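Nirby Residents' Sorting Group
Minutes of the meeting held on July 2, 2019, back room of the Sura café

Right, my turn to take the notes again, so you get them the way I write them. If I have put words in your mouth, tell me next time and I'll change them.

We started late as the café was still clearing up after a birthday tea, and we all got offered the last of the cake, so nobody minded. There were a few apologies, mostly people on holiday (lucky things) and one bad back. Get well soon, you know who you are!

1. Last time's minutes

Agreed, with one change. I had written that the bottle bank by the bus stop was moving to the Skirkent road. It is staying where it is. What's moving is the clothes bank, and only across the car park. Sorry for the panic. I gather one of you rang Naylor about it and got a very puzzled person on the other end.

The long argument about whether yoghurt pots count as hard plastic was carried over from last time, and the time before that. We still don't have anything in writing. The collection calendar says one thing and the sticker on the lorry says something else, so please carry on rinsing them and putting them in with the bottles until we hear.

2. Money

We have £295 in the tin and the bank put together. Out of that we owe the printer for the leaflets and the café for the room, though the café keeps waving us away and we keep trying to pay. It was suggested that we put the room money into their charity jar instead, and everyone liked that, so we'll do it from now on.

The jumble table at the fete did better than last year, mainly thanks to the books. The videos did not sell. The videos have never sold. I am asking, as a friend to all of you, that the videos be allowed to go.

3. Leaflets

We had 300 printed and 268 have gone through doors, which is every house on our list. The rest are in a carrier bag at mine. I'd like to get rid of them before they end up as the very thing we're telling people to recycle, so if you can think of a shop counter or a notice board, please come and fetch a handful. The surgery has said yes already. The library in Skirkent has said yes as long as we don't use drawing pins.

Comments so far have been kind on the whole. People like the page about what to do with odd things like light bulbs and old paint. They don't like the size of the print on the back, and having looked at it again in the evening with my wrong glasses on I have to say they've got a point. Bigger print next time, even if it means dropping the map.

There was one complaint that the leaflet was itself a waste of paper. I wrote back and said it was recycled paper and could go in with the newspapers when they'd finished with it. I haven't had an answer.

4. Collections

This took up a good half of the evening and I got cross in the middle of it, so I'll try to be fair.

Naylor has changed the round again. The lane behind the chapel now gets picked up first thing, when it used to be after lunch, and lots of people were caught out and had a full box sitting there for another fortnight. A letter did go out, but it came in the same sort of envelope as the ones trying to sell you a stairlift, and I put mine straight in the paper bag without opening it. I don't think I was the only one going by the faces round the table.

We agreed to write and ask for three things: a plain envelope with the word COLLECTIONS on the front, proper notice before any change, and a number to ring that gets picked up. I have said I'll draft it. I've also said I'll leave it overnight before I send it, which was put to me quite firmly.

Glass is still being missed on the hill. The crew say the boxes aren't out, and the people on the hill say they are. We are going to ask everyone up there to put the box on the left of the gate for the next few rounds and see if that helps. It may simply be a matter of the hedges, which have gone mad this summer.

5. Small stuff and what to do with it

The subject that got everybody going! We've been saying for ages that the big things look after themselves. Most people know what to do with a newspaper or a wine bottle. The muddle is in the kitchen drawer, all the little bits that are not quite one thing or another, and they nearly all end up in the black bag because it's quicker.

So the idea is to have small sorting boxes indoors, open at the top, on the worktop or by the back door, with a colour for each sort of stuff. You drop things in as you go and empty them into the proper place when they fill up. Wood offcuts and lolly sticks in one, metal bits in another, and then a box for whatever you're not sure of, which you bring along to us.

We talked about whether they should be joined together or separate. Joined ones stay put and don't go wandering off to be used for pegs. We also talked about what order the colours ought to go in, for much longer than I would have believed possible, and I'm going with green, then red, then orange, left to right.
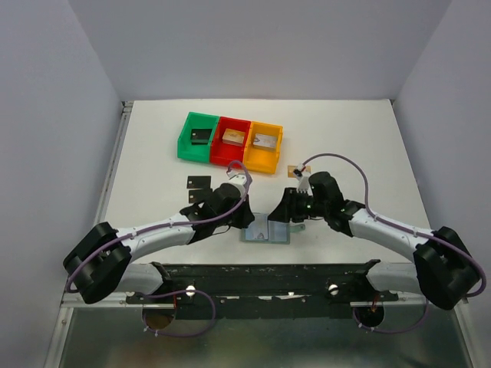
Somebody from the far end of the table said that was all very well but her husband can't tell red from green, and he is the one who does the recycling in their house, so would we please think about words as well as colours. Good point, and I felt a bit daft for not having thought of it. She also said that words are no use to the grandchildren, who can't read yet, and could we have a little drawing on each one too. So it's colours, words and drawings. The meeting liked that a lot.

There was a worry that open boxes would smell. I don't think wood and metal bits will smell of much. It was pointed out that the "not sure" box might, depending on what people aren't sure about. We agreed to say on the label that nothing with food on it goes in, and that anything sticky gets a rinse first.

There was also a question about batteries. Please, please don't put batteries in with the metal. They go back to the shop or to the tip at Skirkent, and never in the lorry. I said I'd put that in capital letters somewhere, so: NO BATTERIES IN WITH THE METAL.

We need to find out what a set of boxes would cost before we go any further, and whether people would rather make their own. I'm in favour of people making their own, myself. An ice cream tub and a marker pen would do nicely. Others felt that a tub looks like a tub and gets thrown away, and that people treat a thing better if they've paid a bit for it. We didn't settle it. Prices to be brought next time and we'll vote.

6. Compost

The heap behind the church room is doing wonderfully and is ready to be dug out from the bottom. Bring your own bucket. First come, first served, but leave some for the school garden, as they were promised a barrow load and didn't get one last year.

Whoever has been putting cooked rice in it, please stop. We had a rat. It was seen off, but we had one.

Grass cuttings are welcome in thin layers and not all at once. If you've got a great pile, spread it over a few visits or mix it with torn-up card. There's a sack of card hanging on the fence for this very purpose, and it's always full, which makes me think people haven't noticed it.

7. The mending morning

I'm so pleased with how this has gone. We've had lamps, a toaster, a very old radio, and more trousers than I could have dreamed of. The trousers have rather taken over, so we're going to have a separate table for sewing, nearer the window where the light's better.

We talked about doing a big one in February, when there's nothing else on and everybody's sick of the weather. The café is willing. We'd need more hands for the sewing and somebody who understands vacuum cleaners. If you live near one of these people, be nice to them.

It was asked whether we can mend things for people from Skirkent. Yes of course we can. I don't think we're going to ask anyone for their postcode over a broken lamp.

We do need to keep to the rule about plugs being looked at before anything gets switched on. I know it slows things down and I know there's a queue. It stays.

8. Anything else

The litter pickers have come back, all but one. The missing one is thought to be in a shed at the top end. Have a look, please.

The hedge by the bus stop is growing over the sign. I've reported it twice and I'll do so again.

There was a nice thank you card from the playgroup for the egg boxes. They don't need any more egg boxes. They would like kitchen roll tubes.

Somebody asked whether we should change our name, as "Sorting Group" sounds like the post office. A few names were thrown about, most of them silly, and I haven't written them down. We'll have it on the list for the autumn if anyone still cares by then.

Things people have said they'll do

Letter to Naylor: me.
Prices for boxes, joined and separate: the two who offered, thank you both.
Label wording and drawings: to be passed round before next time.
Spare leaflets: anyone at all, come to my door.
Church room heap: turn it after it's been dug out, not before.
Videos: to go.

Next meeting is in the same room. I'll put a note through doors with the date once the café has looked at its diary. Bring a cushion if you found the new chairs hard, as I certainly did.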